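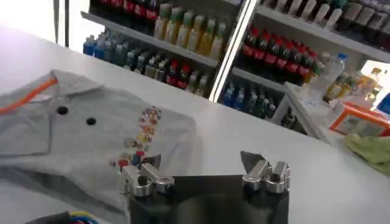 Section 3. Setting Up the Wrist Camera and Finger Pads for Garment Work

Welcome to the fun part! By now your Gruncombe cell is bolted down, powered and talking to the controller, and this section gets it ready to handle clothes. Cloth is a wonderful thing to give a robot. It creases and slides around, and it never lies the same way two times in a row, so a little care with the camera and the finger pads pays you back every single day the cell runs.

Everything below applies to the Gruncombe two-finger gripper with the thin blade pads. If you have the older Clonidville pads (they are thicker and have a rounded tip), use the Clonidville supplement for steps 5 to 9 and come back here for the rest.

Before you start

You will need the hex keys from the Urnico tool roll, a lint-free cloth, the pad alignment card, and one garment to practice on. A polo shirt is a great choice. It has a collar, a placket and buttons, and if it also has a printed chest you get plenty of detail to check the camera with.

CAUTION: Press the stop button and wait for the amber lamp before you put your hands near the fingers. The linkages close faster than you might expect, and the slots in the brackets can pinch.

3.1 Checking the camera view

1. Home the arm and open the Rostami viewer on the controller. Choose Wrist, then Live.

2. Jog the gripper until it is over the worktable. The top of the gripper body should show at the bottom center of the picture, with one finger assembly on each side of it.

3. Look through the gap between the fingers. You should be able to see the tabletop there. If the body fills the gap, the camera is tilted too far down. Loosen the two camera screws, tip the camera up a hair and tighten them again.

4. Check the brightness with the garment on the table. Set exposure on the cloth and let the background do what it likes. A window or a lit shelf behind the table may go pure white, and that's fine as long as you can still make out creases in the fabric.

NOTE: The camera sees well past the far edge of the table. Shelves and bottles in the background do no harm, but draw the work area in Rostami so that it stops at the table edge. Loose items on the tabletop belong outside the work area too – a spare cloth in the corner will be picked up as a garment sooner or later.

3.2 Fitting the blade pads

5. With the arm stopped, wipe both pad seats. Lint packs into the corners.

6. Slide each pad into its holder with the beveled side facing in. Run the screws in finger-tight only.

7. Hold the alignment card between the pads and close the gripper by hand until both touch it. Tighten the screws a little at a time, left and right in turn.

8. Take the card out and release the stop. Run Pad Test. The load reading should settle at 27 on both sides. A reading of 19 or lower on one side means that pad is sitting crooked, so go back to step 6.

9. Wiggle each linkage gently at the pivot. Smooth is good. Gritty means it needs a drop of the light oil, never grease.

3.3 First touch on cloth

10. Spread the garment flat. Leave the small wrinkles alone! The cell has to live with them, and you want to see how it copes.

11. Pick a target on plain fabric or at the end of a print. Keep away from buttons and from the collar fold, where the layers are thick enough to throw off the load reading.

12. Jog down at the slowest speed until one finger presses on the cloth. The other may be over bare table, which gives you a handy comparison between the two surfaces.

13. Save this height as Cloth Contact. Raise the arm, come down again and compare. The heights should agree to within 2 ticks.

CAUTION: Keep bundled cables clear of the garment. A sleeve or hem can drag a loose wire along with it when the arm lifts. Tie the bundle down below the table edge before you run at full speed.

After cleaning or changing pads, repeat steps 7, 8 and 13. After moving the camera, do the whole section over. Pad wear limits are in Section 6.

Urnico setup guide, revised Jun 4, 2025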